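Chapter 4
Storage and Circulation in Small Interiors

By the end of this chapter you should be able to:
measure a room and record its fixed features
work out clear floor space in front of doors and drawers
explain why storage and movement must be planned together

4.1 Introduction

Every room has to do two jobs. It has to hold things, and it has to let people move through it. In a large house the two jobs seldom clash. In a small flat they compete for the same strip of floor, and a cupboard that looks sensible on a plan may block the only route to the window.

Designers use the word circulation for the space people need in order to walk, turn, bend and open things. Circulation space is left empty on the drawing, and beginners often treat it as spare. Much of the work in this chapter consists of learning to draw it in first.

4.2 Fixed and movable features

Start any survey with the features that cannot be changed: walls, doors, windows, pipes and sockets. Mark the hinge side of each door and draw the full arc of its swing. Movable furniture is added later, on a separate layer.

Built-in units fall between the two groups. A counter with drawers can be moved, but only at some expense. Draw it with its drawers closed and then again with them fully open. The second outline is the one that matters for circulation.

4.3 Case study: the Endar flat

Duván Muñoz was asked to replan the kitchen of a ground-floor flat in Endar. The clients had already chosen base units from a local joiner, Zanetti, and wanted to keep the existing door. Each unit was 680 mm deep, including the worktop overhang. His first plan placed the run of units so that an open drawer left a gap of only 18 cm beside the door frame. In the second plan he shortened the run by 2 units and moved the lost storage to a tall cupboard on the opposite wall. The gap grew to 100 cm.

Compare the two plans in Exercise 4.1 before reading on. Note which items were moved and which stayed in place.
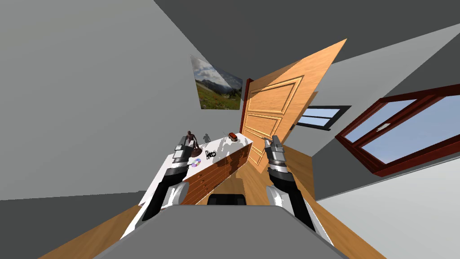
Figure 4.1 A white-topped counter with wooden drawers, running towards a door. Computer-rendered view.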